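Drindine: la caja de la serie animada completa

Llevaba desde noviembre esperando esta caja y me la he ventilado en cuatro noches. Drindine, para quien no la conozca, es la serie de superhéroes submarinos que Imke Kasten dibujó casi a pulso para el estudio Dreßler, y por fin Avex la publica entera en castellano: 3 discos, 178 minutos de extras y un libreto precioso con los bocetos de la primera temporada.

La imagen es una maravilla. Los verdes del arrecife, que en la tele se veían como sopa, ahora tienen profundidad, y se nota el grano del lápiz en las capas de Sisard (¡qué villano, por favor!). El sonido original alemán está limpísimo, y el doblaje conserva las voces de siempre – incluida la del pulpo narrador, que a mí me sigue dando la risa.

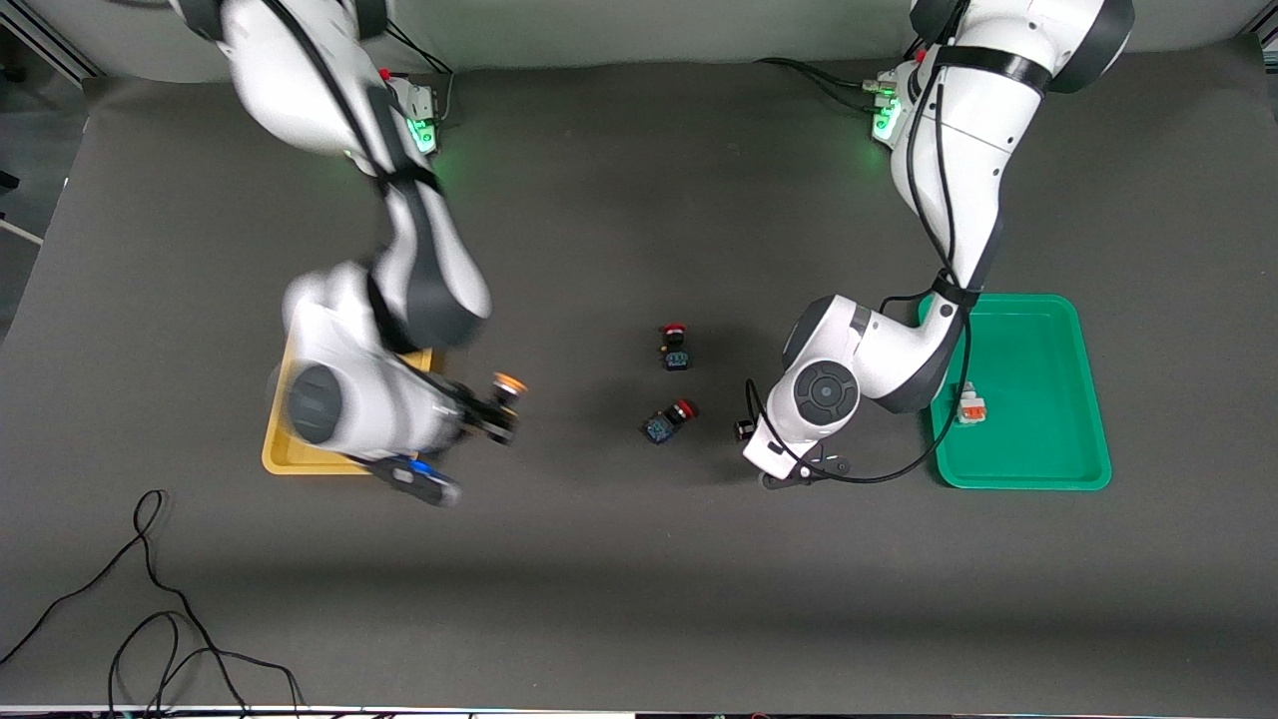 De los extras, id directos a la charla con Kasten. Cuenta cómo rehízo el final 3 veces y enseña el guion gráfico de la batalla del faro, con sus 1297 viñetas, tachones incluidos. Me quedé hasta las dos de la mañana pasándolo despacio con el mando.

Pegas, pocas. Los menús son lentos, los subtítulos de los comentarios van un pelín adelantados y el cartón de la funda se marca con mirarlo. También echo de menos el episodio piloto, que sigue sin aparecer en ninguna edición.

Yo ya la estoy viendo otra vez, ahora con mi sobrina, y vamos por el capítulo de las medusas.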